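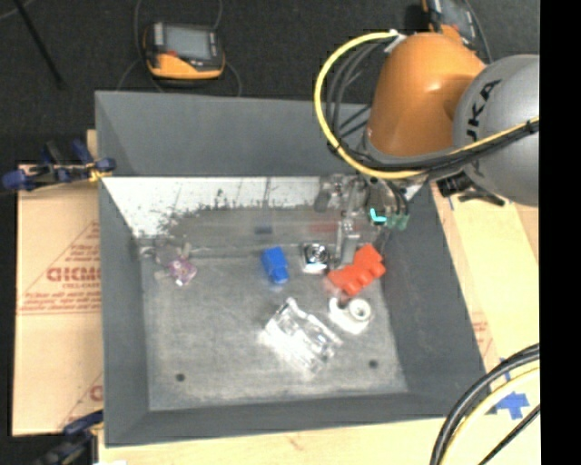

Clause 10

The standard had nine clauses when I was hired to maintain it. It was called the Lotthorpe Rules for Bin Work, after the site, and it ran to 2 pages. Clause 1 said who could start the arm. Clause 9 said who could amend the other eight. My job was to check the cell against the rules in March of each year and to write down the differences.

The cell was simple. One arm, one bin, a mixed set of small parts. The arm picked a part, lifted it, let it go, and picked again. Each pick was logged with a result, and the log went to Kettler, who paid for it. Ritov supplied the grasp software. Warier employed the operators and me.

Clause 4 covered the parts. Every part in the bin had to be on the parts list, and every part on the list had to have a name. The names were short and did not try hard. Blue block. Canister. Spool. Red brick. One part was listed as "clear piece," and it was the subject of most of the correspondence in the file.

The software could not find the clear piece reliably. The depth reading went through it or bounced off it, and the arm would go down beside it, close on air, and report a miss. Ritov asked for the part to be removed under Clause 6, which allowed removal of any part that was damaged or "unsuited to the task." Kettler objected. Kettler's view was that the clear piece was undamaged and the task was to pick up what was in the bin.

The question came to me because Clause 6 did not say who decided.

I read the log first. It held 2,391 attempts for the quarter. I sorted them by part and then by operator shift, which I had not planned to do, and saw that on the late shift the clear piece was almost never missed. It was almost never attempted, either. The early shift had a normal spread.

Clause 7 allowed an operator to reach into the bin, with the arm stopped and the stop recorded, to free a part that was stuck against a wall. I pulled the stop records. The late shift had a stop near the start of every run. The reason given was the same each time: "Part against wall, freed." The part was not named. The form had no box for it.

I went in for a late shift and stood behind the line. The operator knew why I was there. The arm was stopped, the stop was recorded, and the operator reached in and moved the clear piece from the middle of the floor to the wall, under the slope, where the gripper's approach check would reject it. Then the operator stepped back behind the line and restarted the arm in the correct order. Every step of Clause 1 was followed. I have rarely seen it done so well.

I asked how long this had been the practice. The operator said since the miss rate had been posted on the board by shift.

I asked who had decided to post it.

"You did," the operator said. "It was in your last report. Recommendation 2."

I looked it up that night. The wording was mine. "Results should be visible to the people who produce them."

The report I filed is dated 23 May 2025. It states that the clear piece is suited to the task and stays on the list. It states that the stop form needs a box for the part name and a second box for where the part was before and after. It withdraws Recommendation 2 and gives the reason in one paragraph, which I rewrote more often than the rest of the report together. It makes no finding against the late shift. Ritov asked for one in writing and I replied in writing.

The report also proposes a new clause, and the clause was adopted without changes. It says that a part may be moved by hand only to make it easier to reach, and that any target set for the cell must first be read aloud to an operator, who is to be asked how it could be met without doing the work.

The first such reading took place the following month. The operator listened, asked to hear the target again, and gave four ways. I wrote them down. The form had space for two, so I continued on the back.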